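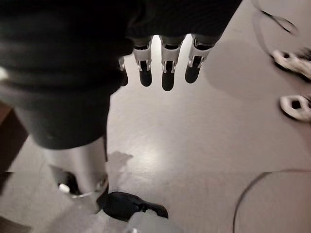

Small Dairy Relief Grant: frequently asked questions

Who runs the grant?
The grant is run by the Kenel district farm office on behalf of the regional agriculture department. Applications are read by the dairy desk, which is headed by Úna Carroll. Payments are made by the department.

Who can apply?
Any dairy farm in the district that milks up to 200 animals and sold milk during the last milk year. Cows, goats and sheep all count. Dry animals and followers are left out of the total.

I rent my land. Can I still apply?
Yes. Tenants apply in their own name and do not need the landlord's signature. If your tenancy ends before July, please send a copy of the new agreement or a short note saying what will happen to the herd.

What can the money be spent on?
Bought-in feed, bedding, vet bills, milk cooling and electricity for the parlour. It can also go towards arrears on any of these, provided the supplier's invoice is dated within the last milk year. Land, vehicles and breeding stock are not covered.

How is the amount worked out?
It is a flat rate per milking animal, set by the department each spring. The current rate is printed on the front of the form. Farms in the Temus valley get an extra 10 per cent towards haulage, as milk from there has to go over the pass to the dairy.

What do I need to send?
The completed form, your herd register, and milk statements for the last 6 months. Farms that process their own milk and have no statements can send sales records instead. Copies are fine – please keep the originals.

My buyer stopped collecting part of the way through the year. Does that rule me out?
No. This applies to several farms that supplied the Rement creamery. Send the statements you have, plus the letter ending your contract. If you never had a letter, write down the date of the last collection and sign it.

Do I have to apply online?
No. Paper forms are kept at the farm office and at the Kulkarni feed store, on the counter by the door. The store can't accept completed forms, so please post them or hand them in at the office before 4 pm.

Can two members of a family apply for the same farm?
Only one application is accepted for each herd number. Where 2 herds are kept on one holding under different numbers, each can apply, but the feed invoices must be kept apart.

Will someone visit the farm?
Perhaps. A few farms are picked for a check every year. Brynhildur Eyvindsson arranges the visits and will telephone first to agree a time outside milking. She will want to see the herd register and the invoices.

Is the grant taxable?
It counts as farm income for the year in which it is paid. The office can't give tax advice.

I was turned down. What can I do?
Ask for the decision to be looked at again. Write to the office within a month of the date on your letter, giving your herd number and saying which part you disagree with. New documents can be sent at this stage. The review is done by someone who did not handle the first application.

What if I sell the herd after being paid?
Tell the office. You will not normally have to pay anything back if the money had already been spent on the items listed – unspent money must be returned.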